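Gripper comparison group
Minutes of the second meeting, 8 Oct 2023
Place: the large room at Wurnonau, and by call for the Gullham side

Present: the Wurnonau team, the Fevgate hardware people, two guests from Gullham (on the call, sound only in the first part).
Apologies: the person who keeps the calibration files. The files were sent before the meeting.

1. Minutes of the September meeting

The minutes were accepted with one correction. Under item 4 it was written that the pads of both finger types are the same. They have the same outer size, but the mesh on the Fevgate pad is finer. The correction will be put into the old minutes by the Wurnonau side.

Two actions from September are still open: the drawing of the cable holder, and the answer from the supplier about the spare finger tips. Both are carried over to this list, see item 8.

2. State of the recordings

The plan in September was 300 recorded trials with the hand-held grippers, divided between the curved finger and the straight finger. The team has made 353. Of these, 51 were set aside, in most cases for the reason that the marker cube was lost from view for too long and the hand position could not be calculated. The rest can be used for the comparison.

It was asked if the trials set aside should be repeated. The meeting decided no, the number is above the plan also without them. But the list of them should be kept with the time of each loss, as it is useful for item 5.

3. Finger and pad

The Fevgate side explained the change of the pad. The rim is now raised, and the mesh sits inside of it, so that the mesh does not come loose at the border when the finger is pulled along a table. With the earlier pad this happened on the left gripper after one week of use. 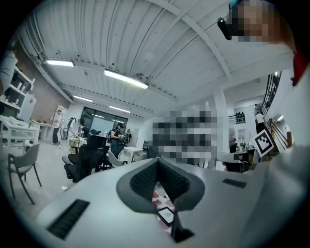 View from the camera on the hand-held gripper, with the finger and the mesh pad at centre.

There was a longer discussion about what this camera should see. The housing takes the lower half of its picture. The Wurnonau side finds this too much and would like to turn the camera a little forward. The Fevgate side answered that then the finger tip goes out of view, and the finger tip is the part which the training needs most. A small marker card can still be seen through the gap beside the tip, but only when it lies in the right place.

It was agreed to make one test housing with the camera turned forward by a small angle, and to compare the two on the same objects. No change for the existing grippers before this test is finished.

Also noted: there is much ceiling in the upper part of this view, with the lamps in it. The exposure follows the lamps and the objects near the finger come out darker than we want. The exposure should be fixed by hand at the start of each session. A line about this will be added to the start list.

4. Objects with a thin edge

The group compared how the two finger types take flat and thin things. The results so far:

Hardcover book: the curved finger gets under the cover better, the straight finger often pushes the book away. When the book is near the far side of the table, both are weak, as the arm is already stretched and the wrist cannot go down.
Small picture frame: the straight finger is better. The curved finger holds it, but the frame turns in the grip.
Sandal: no real difference. Operators prefer the curved finger, they could not say exactly why.

The Gullham side asked if the tablecloth has an effect, for cloth can move together with the object. It does have an effect with the book. It was decided to keep the cloth, and to make a small second series on the bare table so that the difference is known.

5. Marker cubes and the loss of tracking

The loss happens in two situations. The first is when the two cubes come close together and one covers the other. The second is when the operator turns the wrist inwards and the cube is hidden behind the own forearm.

The larger cube is easier to follow but heavier, and some operators complained about the wrist after a long session. The meeting looked at the head view for a task on the round table, where both hands reach forward.
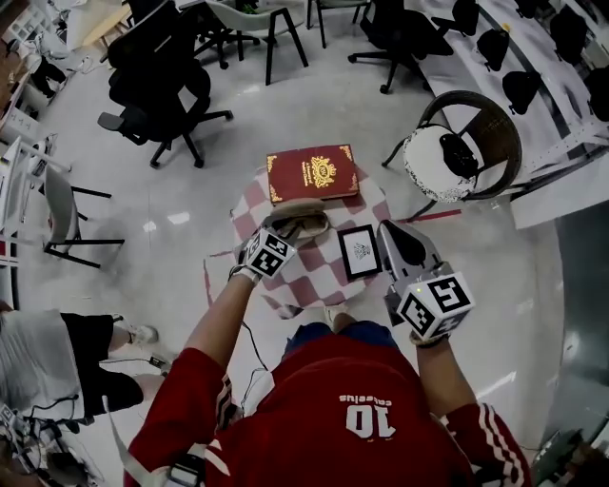
Gullham replied that they would not make the cube larger in any case, they would tilt it on the housing, so that one face always looks to the head camera. They did this with their own tool and the loss of tracking became much less frequent, but the calibration must be made again after every time the cube is taken off. They can send the drawing of the tilted foot.

The Fevgate side thinks the tilted foot can be printed to fit our housing, but the screws must be longer. The Wurnonau side was not sure about the new calibration each time, this costs half an hour in the morning. It was agreed to try it on one pair only.

6. Cables

The thin cable along the forearm is acceptable to most operators when it has enough slack. When it is short, it pulls the gripper back in the last part of the reach, and this can be seen in the data as a small jump. The cable holder from September (still open) should help. Cables on the floor must be put to the side of the working place before each session, it was asked to write this in the start list too.

A wireless version was mentioned again. The battery would sit in the housing and make it heavier at the back. Not decided, and not for this year.

7. Moving the data to the arm

The controller named La was tried with data from the curved finger only. The arm follows the reach well, but closes too early. The reason is probably the delay between the gripper camera and the finger signal, which is not the same in all recordings. The delay will be measured for each gripper separately, and La will be tried again before anyone changes the control values. The straight finger comes after that.

One person proposed to mount the same finger and pad on the arm which were used in the hand. At present the arm has the old pad. This was accepted without discussion.

8. Actions

Wurnonau: correct the September minutes; keep the list of trials set aside; add exposure and cables to the start list; measure the delay for each gripper; record the series on the bare table.
Fevgate: test housing with the turned camera; 2 tilted feet after the drawing is received; new pads for the arm; drawing of the cable holder (from September); ask the supplier once more about finger tips (from September).
Gullham: send the drawing of the tilted foot and the steps of their calibration.

9. Other points

The Gullham guests asked for the camera settings in written form. They will get them together with these minutes.

Date of the next meeting is open, it will be fixed by mail when the test housing is ready.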